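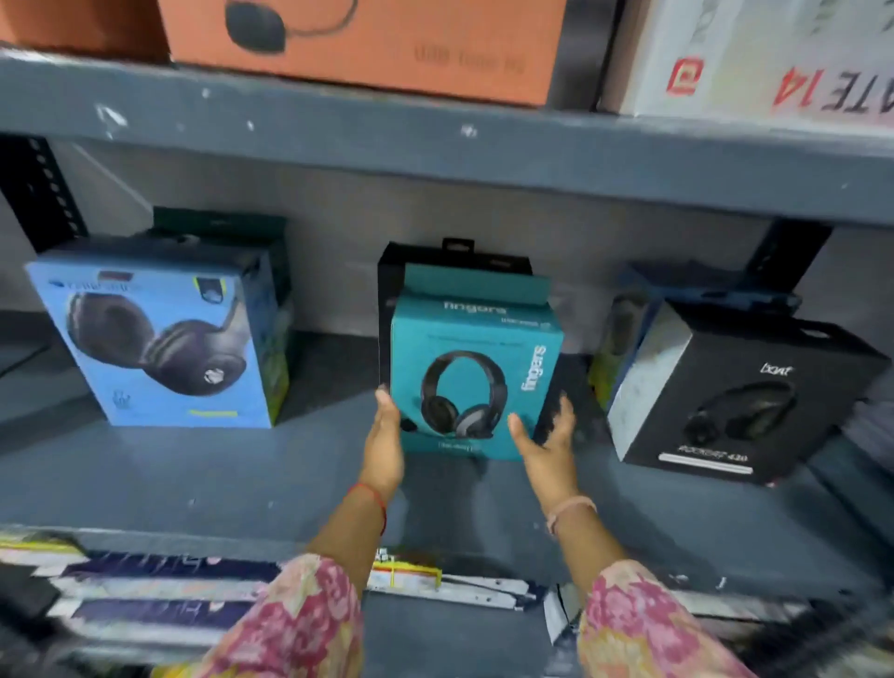
Figure 4. Resetting the middle shelf by hand: the teal headset box at the center of the bay.

4.2 Shelf reset and daily upkeep

The Nanell cell picks boxed goods from a standard retail shelving bay and puts them in a tote. It doesn't put them back. An early plan had the arm restock its own shelf between runs, and a version of this worked on a Sunday in May, once. Since then the reset has been done by a person, who is faster than the arm and has never needed to be re-homed (Figure 4).

We kept the shelving as we got it. The gray paint on the beams is chipped and the shelf plate has small dents, and the first month of depth data was spent learning that a dent under a box corner is enough to lean the box toward its neighbor. We considered replacing the plate. Ahuja argued that no shop would replace it for us, and the plate stayed. The base of the arm is bolted to the floor, the bay is bolted to nothing, and the relation between the two is therefore checked every morning with a touch probe on four slots of the upright posts. If any slot is more than 2.7 mm from its stored position, the bay is pushed back with a foot and probed again.

Boxes on the middle shelf stand upright with the printed front facing out. The reset follows a printed sheet that gives the left-to-right order for the run and says which boxes are to be turned slightly. Small angles are wanted, as perfectly square shelves gave us a pick rate we were proud of and could not repeat anywhere else. The person doing the reset sets each box down by its lower corners, then takes both hands away before touching the next one. Pushing a whole row into line from one end is quicker and was forbidden after it produced 20 runs in which the last box was standing half off the plate. 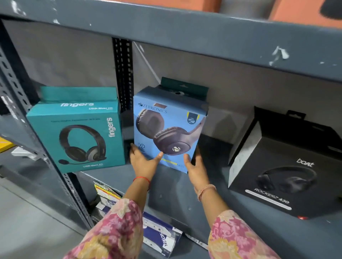
Figure 5. Adjusting the light blue Zebronics box between the teal box and the black boAt box.

Hanging tabs deserve a paragraph, having cost us most of a week. Several of the cartons have a stiff tab on top, meant for a peg hook. Seen from the arm's side it returns a thin, tall cluster of points that the Zanuler segmenter took for a second, very narrow product. The cell would then plan a careful grasp on it. Tabs are now left up and masked in software. Folding them down was tried first, but they rise again during a run, at their own pace.

The suction cups are wiped after every 200 picks and replaced after 500, or sooner if the vacuum takes longer than usual to settle. Glossy cartons are kind to the cups. Dust on the top beam is not, and the beam is wiped at the same time. Cartons with crushed corners are swapped out at the end of the day; Yadav keeps the log, in which the reason "arm" appears more often than we had hoped and the reason "person" appears 27 times.

A full reset of the middle shelf is done before each run, including runs that stopped after one pick. Skipping it in those cases looked harmless until we compared the stored layouts with the sheets — the stopped picks had nudged the neighboring boxes too. All results in Section 5 come from runs that began with a full reset. The Helside data, recorded before this rule, are reported separately.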